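Search this site Search Go
Last updated: March

Silus recording and perception stack: pre-session check, with comments
Site: Flondale, upstairs bedroom
Checked by: Radomir Georgiev
Comments read by: Bogdan Voicu

Bogdan, I've kept to your order this time, apart from item 4, which I did first while the kettle was on. Anything marked OPEN needs one of us before Saturday.

1. Software version matches on tool and laptop. PASS
Both are on Silus build 141. The laptop offered me an update halfway through and I said no, as we agreed after the last muddle.

2. Device name in the session file matches the sticker on the tool. PASS, with a comment
The sticker reads 018左 and the session file has 018_left, so they do agree, but the import script still trips over the character if anyone types it in by hand. Please scan the code underneath and leave the keyboard alone. I'd love it if the script simply accepted both (I know, I know, it's on your list).

3. Finger width reads zero when closed on nothing. PASS
It read zero on every try. I also wrapped a bit of card round one finger to see whether the estimate would move, and it did, very nicely.

4. Clocks agree between the image stream and the width readings. PASS
The worst gap I found was 2 milliseconds, well inside what the Tutano planner will put up with.

5. Grasp detection on thin and folded cloth. OPEN
I'm afraid this one is still the awkward child of the family. The detector wants a clear gap between the fingers before it will call them open, and with a fold of denim between them the gap is so narrow that it can decide they're shut on nothing at all. In one recording of 2,101 frames it changed its mind on 167 of them. My feeling is that we should stop trusting width alone and let the cloth mask have a vote.

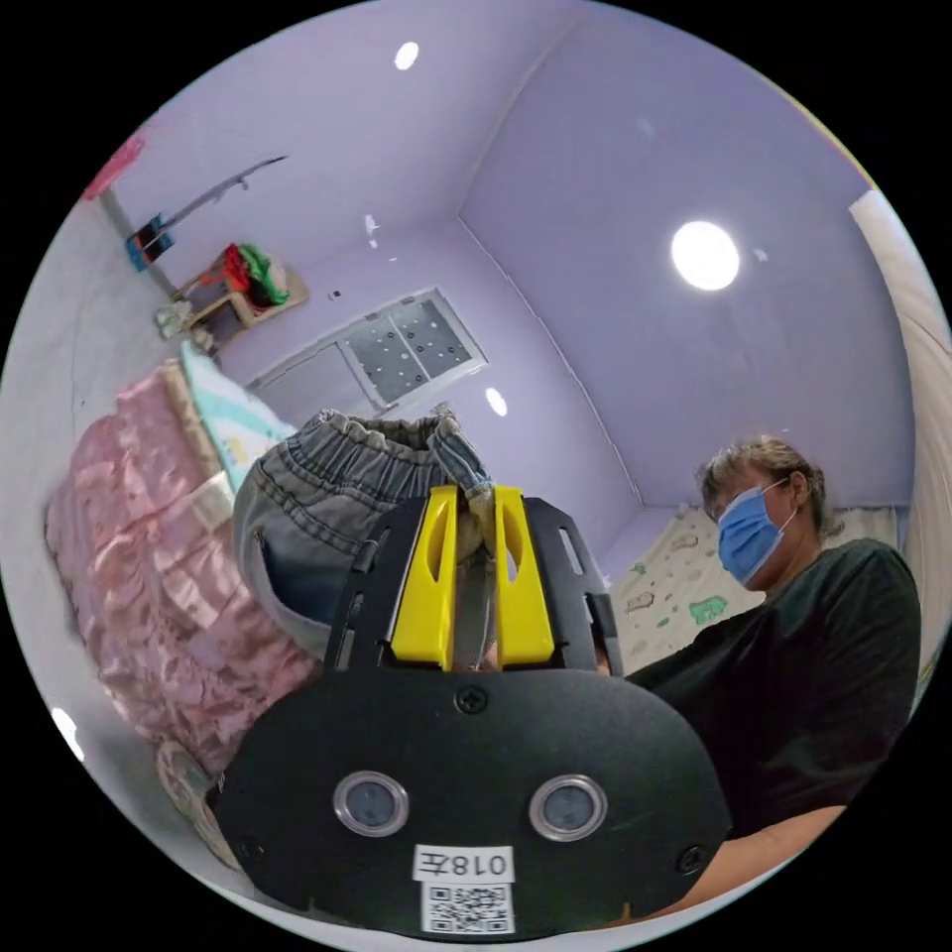

Item 5: denim held between the yellow fingers, tool 018左.

6. Cloth mask keeps garment and bedding apart. PASS, with a comment
Better than I'd feared! The pink ruffles gave it plenty of chances to go wrong, all those folds and that sheen, and the mask stayed with the denim. I would still like the threshold written into the settings file, where a person can find it.

7. Stop command halts recording and closes the file properly. PASS
Tried from the laptop and from the tool. The file opened cleanly both times.

8. Faces blurred before anything goes up to Weldu. OPEN
The blur step runs, but it is less sure of itself when someone is wearing a mask and looking down. Until it improves, please go through each recording by eye before you send it, even if it means a second cup of tea.

9. Spare battery charged, floor clear, lamp on. PASS

Result: fine to use for practice recordings. Nothing to be uploaded until item 8 is closed. Bogdan, if you have an hour for item 5, start with the folded cloth recordings and ring me before you touch the width filter, as I have half a fix sitting on my own machine.

R.G.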